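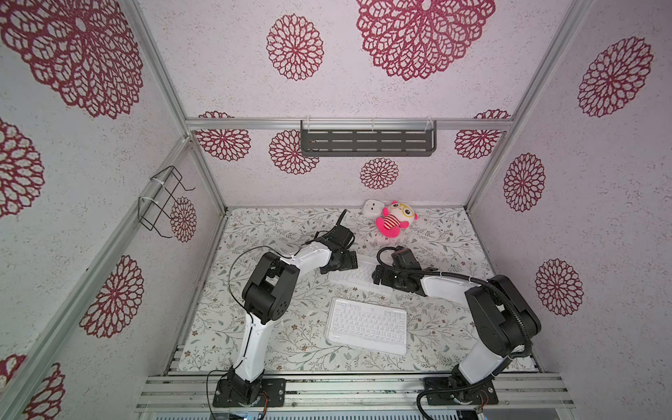

I've sold keyboards out of my little shop for a while now, and the Flurari is the one I keep putting back on my own desk. I like a white board, I always have, and I like it even more when there's a bit of see-through to it — the clear border around those small white keys is what got me in the first place. It looks so nice on a flowery mat! I know plenty of people want everything black and serious, and that's fine, I carry those too (see the Brena page). But if your desk has vines or blossoms or some other pretty thing going on, a pale keyboard sits right in with it.

It's wireless, so no cord to snake around your coffee. The keys are on the small side and low, with a soft press. I have smallish hands and took to it right away. My friend Fotini Stamatopoulos has long fingers and needed a couple of days before she stopped hitting the wrong letters, so keep that in mind if you're used to a big chunky board.

Weight is 290 grams. Wireless reach is 15 feet, plenty for typing from the couch. You can pair it with 3 devices and hop between them, and I use that all day long, tablet to laptop and back again.

Cleaning: a barely damp cloth, then a dry one. Please don't spray anything straight onto the keys. The border does show fingerprints under a bright lamp, I won't pretend otherwise, but they wipe right off.

Hạnh Trương wrote to ask if it fits the Plornemer sleeve. It does, the medium one — snug, with the zipper closing all the way. The small is too short.

White is the only color I have. The next batch comes in January, and I'm down to my last box until then. Orders go out in plain cardboard with paper padding, and returns are fine if the keyboard comes back clean and with its charging cable.

Page updated 8/20/26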